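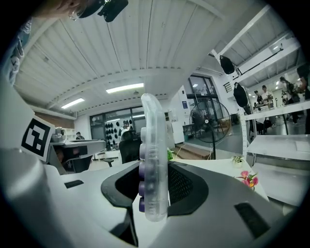 Under the long ceiling lights, with the display of black headgear behind the glass.

The first thing I do in any workplace is to look up. In most of them the ceiling is the part which was bought last and with the least money, but people spend their whole day under it. In Andholm I spent a week visiting rooms of this kind, and I came home with a stiff neck and a notebook full of lamps.

The room I liked best has a white ceiling of corrugated panels, with white beams between them. The lines run side by side over your head and pull the eye toward the far end, where the dark window frames begin. I am fond of dark frames. They make a glass wall feel like a piece of furniture, and you always know where the glass is, even when you are carrying something.

The light is fluorescent, and I expected to dislike it. My own office in Kodberg had such lamps for 17 years and in January they made everyone look ill. But white panels give much of the light back, and daylight from a glass wall softens the rest. If you plan a room like this, put the desks near the windows first and hang the lamps after.

Then there is the wall display. Black things in rows on a wall are easy to read from a distance, and they need no sign. A shop in Olvera shows its hats in the same manner, on three long shelves, and the owner told me that she dusts them every morning before she opens the door.

A word about the chair. Black mesh with a tall back is what I would choose also for home. It lets the air through and it goes with everything. I have had two of them, and the older one is still in my kitchen.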